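Houseplants & Indoor Growing > Watering and soil

Can I keep cut stems and cuttings in clear beads, or am I just decorating?

Asked by Debora Marras
Saturday, May 3, 2025
Viewed 2457 times

My sister-in-law gave me a bag of clear beads for vases and a pothos that had been through some things. I cut the pothos into pieces on the theory that at least one of them would want to live. Four pieces did, which is more commitment than I was ready for.

They are now in jars of plain water on the kitchen windowsill, where they look like a high school science project. I'd like them to look like I did it on purpose. So, the beads. My questions, in the order they kept me up:

Will cuttings root in clear beads, or do they just sit there being expensive? Can they stay in there for good? And does it matter that I have very hard water? The kettle looks like a cave.

I should add that I already tried a handful with one cutting and the whole jar turned faintly green in two weeks. I have told visitors it's tinted. 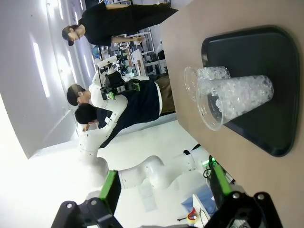

Clear cups, clear filler, black tray.

I've read the bag. The bag says "just add water," and the rest of it is a photo of an orchid that has never met a windowsill like mine.

3 answers

Rosalba Galli
Accepted answer, 90 votes

Yes, they'll root. Pothos would root in a shoe. The more useful question is which beads you have, because people say "clear beads" and mean two different things.

If they're hard, like glass or acrylic, they hold no water. They're gravel with better lighting. Your cutting is growing in plain water and the beads are there to stop it flopping over. Perfectly good arrangement, and you can keep it going for years if you rinse things now and then.

If they came tiny and swelled up overnight in a bowl, they're the gel kind. Those do hold water and give some of it back to the roots, slowly. They hold no food to speak of. A cutting will coast on what's in its own leaves for a while and then start turning yellow at the bottom, and you'll think you overwatered it, and you'll be wrong but you'll feel just as bad.
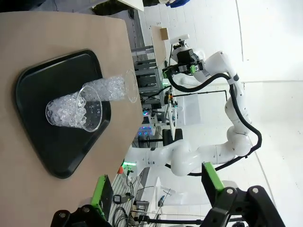 For either kind, a few things I'd do from the start. Wash the beads before you use them. Strip every leaf that would sit below the top of the beads, even the cute one. Bury one node at minimum, two if the stem is long enough. Leave some space at the top of the container so you can add water without it running onto the sill.

With gel beads, pour off whatever collects at the bottom. They need a little air between them, and roots sitting in a puddle under a layer of jelly will go brown and smell like a pond. Ask me about October. No, don't.

The green is algae. Light plus water plus a see-through jar gets you algae every time, and the clearer your setup the faster it shows up. Move it out of direct sun, or drop the jar inside a pot that isn't see-through and lift it out when you want company to admire it. When it goes green anyway, tip the lot into a colander, rinse, wash the jar with dish soap, rinse again and put it back together. Takes me ten minutes and I complain for all of them.

Hard water: the hard beads will get a chalky film. Soak them in white vinegar, rinse well, done. Gel beads are fussier. In hard water they swell less and come out smaller, and vinegar is no help to them at all. Use rainwater or distilled for the first soak. 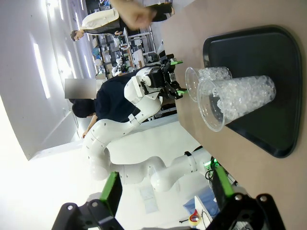 As for keeping them there forever, you can, with a very weak liquid feed once a month. Weak means a quarter of what the bottle tells you. The bottle is in the business of selling bottles.

One serious note. If they're the gel kind, keep them well away from small kids and pets. They go on swelling if swallowed and that can turn into surgery. Put them in the trash when you're finished with them and keep them out of the sink.

Mirko Fabbri
11 votes

Agree with most of that except I'd never bother with gel. I did 225 grams of the dry stuff once because I didn't believe the packet. I had beads in the salad bowl, the stockpot and, by bedtime, a cooler. My wife still brings it up at dinners.

Hard beads, one jar, change the water on Sundays. If you want to move to soil later, do it when the roots are as long as your finger. Wait longer and they get so used to water that they sulk for a month in dirt - mine dropped every leaf but one, out of spite as far as I could tell.

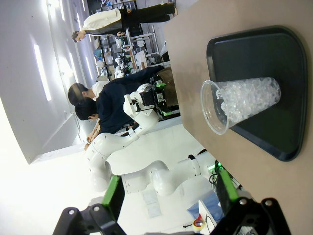

Also don't crowd them. One cutting per container until it has proper roots, then bunch them up if you like a fuller look. I put six together at the beginning and had to untangle them like Christmas lights. Three made it.

Dace Strazds
2 votes

i use marbles

Comments on this question

Serena Santoro: Is it a problem if the beads were dyed? Mine are blue and so is everything else now.

Rosalba Galli: Not for the plant usually. For your countertop, yes.

Debora Marras: Update, they're the gel kind. I checked by dropping one on the floor, where it bounced behind the stove and presumably lives now. Moving the jars off the sill tonight. Mirko, how big was the cooler

Mirko Fabbri: Camping size.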